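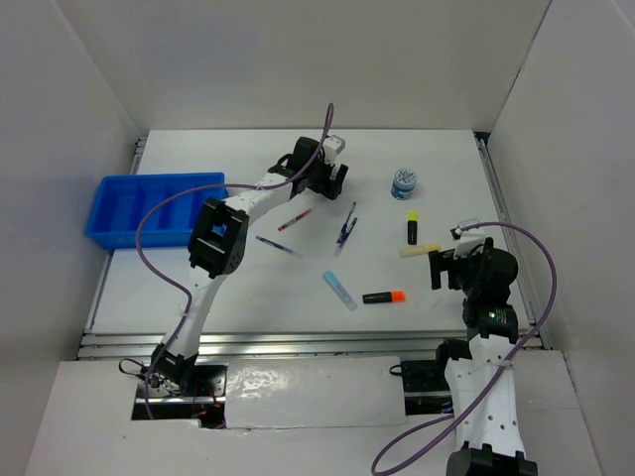
A blue tray with long compartments, and pens on a white tabletop.

Print | E-mail this article
4 min read

The ink that waits

29/09/2022

A ballpoint pen fails in storage more often than it fails in use. The ink is a paste of dye or pigment in a slow-drying solvent, and it reaches the paper only when the ball turns. If the ball sits still for long enough, the film of ink on its exposed face thickens and the ball binds in its socket.

Slamet Pasaribu buys office supplies for Prudside, a records firm in Tirkport, and has kept notes on the problem through several purchasing rounds. His latest check covered 1079 pens returned from desk drawers. Each was drawn across plain copy paper for a fixed distance and graded on where the line began.

"Most people scribble for a second and throw the pen out," Pasaribu said. "The cartridge is often still full."

Gel pens behave differently. Their ink is mostly water, held in a gel that thins under the shear of the rolling ball. Water leaves faster than the oily solvents in a ballpoint, so an uncapped gel tip can dry out sooner. Makers often seal new tips with a small bead of wax or plastic, which has to come off before first use.

Storage angle matters as well. Gel and rollerball pens kept tip up can draw air into the ink column, and the line then skips. Flat storage is acceptable for nearly all types. Prudside moved its stock from upright cups to flat drawers, in boxes of 100, and set the room at a steady temperature.

Supplier choice proved harder to settle. The firm compared refills from Prolier and Mwakyusa over four months - both fit the same barrel - and found the spread within one carton wider than the gap between the two brands. Pasaribu now dates each carton on arrival and issues the oldest first. The next drawer check is set for October.

4 comments | Share | Print | E-mail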